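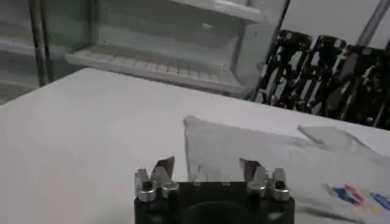
**Jul 4, 2018.** Orniveo has opened a packing and display room at its Vilness site, where staff will prepare small lots of clothing for shops and work out how each item should sit on a shelf. The room went into use this week, the company said in a short notice to its suppliers.

Work is done on large white tables. Garments and soft packages are handled on the same surfaces, and each item is checked, folded and set aside before the next is brought over. The notice puts a standard lot at 40 pieces. A lot is not split between tables, and it is closed only after the count has been entered on the lot sheet.

Selorm Essien, who manages the room, said the layout was chosen so that folding and shelf layout could be done in the same place. Under the old arrangement, folded stock was sent to a second building to be placed on shelves, and items often had to be folded again when they got there.

"The fold depends on the shelf," Essien said. "If the shelf is shallow, you need a narrower fold. We want to know that before the lot is closed."

A white open-front display unit stands behind one of the tables, of the general type used for chilled goods in supermarkets. Orniveo uses it for dry stock only. The top and middle levels are plain ledges, the middle one with a slightly raised front lip. The bottom level is a wider deck with a ribbed surface.

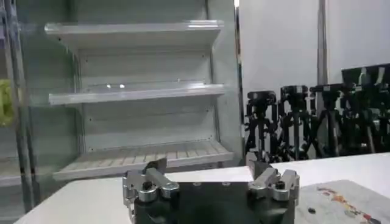 The ribbed deck has been assigned to packaged goods. Folded garments will go on the upper levels, where the fabric can lie on a smooth base. Essien said that thin knits left on a grooved surface can pick up faint lines, and that the marks were a regular cause of complaints last season.

Stonent, which supplies the outer bags, has been asked to deliver a softer grade for the new room. The present grade creases when packages are stacked and then needs to be smoothed by hand. Samples are due before the end of July. Orniveo did not say what the change would cost.

The first line to pass through the room is Âu, a range of casual wear in plain colors. The folding instructions for the line have been cut to 5 steps and apply to all sizes. Prints are to be left on the upper layer of the fold where the design allows it, so that a piece can be identified without being opened.

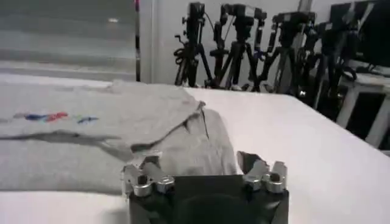 ## Folding and checks

The revised instructions set 2 checks for each garment. The first is made when the piece is laid flat, and covers seams, stains and loose threads. The second is made after the last fold, and covers the outline of the finished piece and any deep creases across the upper layer. A garment that fails the second check is opened fully and folded again from the start.

Packages are checked separately for tears and for trapped air. No change has been made to labels or lot numbers.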